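Open Shop Night at the Clarkenar Workshop

I'd been meaning to get over to Brakthorpe for ages, and when Elaine Paiva told me the shared shop on Ginley Street was opening its doors for an evening, I put it on the calendar in pen. Wednesday, October 16, 2019, doors at 6, bring a snack. I brought pretzels (gone in minutes!).

The place used to be a tile warehouse and it still has the loading dock, which is how you get in. There's a wood side and a metal side, and then up a short flight of stairs is the corner everybody wanted to show me, where Ottmar Weidemann and Asuka Yoshida are building a robot arm they call Vidal. I'm a woodturner and I know next to nothing about motors, but I stayed up there most of the night.

Vidal is a door-opening project. Ottmar's mother has bad hands, and he got it into his head that a small arm on a cart could handle the doors in her house. So far they've spent $860, most of it on the joints, and they've been at it since January. The arm itself was in pieces on the bench while I was there, all 7 joints lined up on a towel, so the practice happens in a simulator that Asuka put together at her kitchen table. You get a pretend house, a pretend gripper, and a view from right behind the fingers.
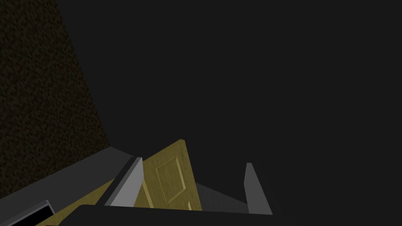
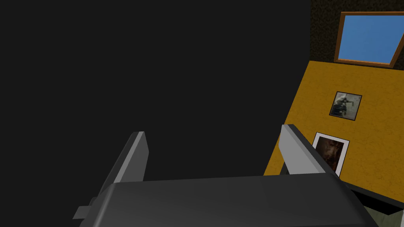 She let me drive for a bit with an old game controller, and boy, was I bad at it. I kept tilting the wrist when I meant to go forward, and then I'd lose track of which way was up and have to ask. Timothée Coste had a turn after me and did a lot better, but he's 18 and grew up with those things in his hands.

What I liked most was hearing the two of them argue. Asuka wants to put in another month on the computer before any motor gets power. Ottmar wants to bolt the arm together this weekend and try it on a cabinet in the break room. I'm with Asuka, though I can see myself doing exactly what Ottmar wants to do.

Downstairs, Marcelle Marchal was running the lathe demo and let me try her bowl gouge, a lovely thing with a long ash handle. I talked her ear off about green cherry and missed the tour of the metal side completely. Membership is up to 4 evenings a week, depending on your plan, and parking is free behind the building after 5. I took a form home and it's on the fridge.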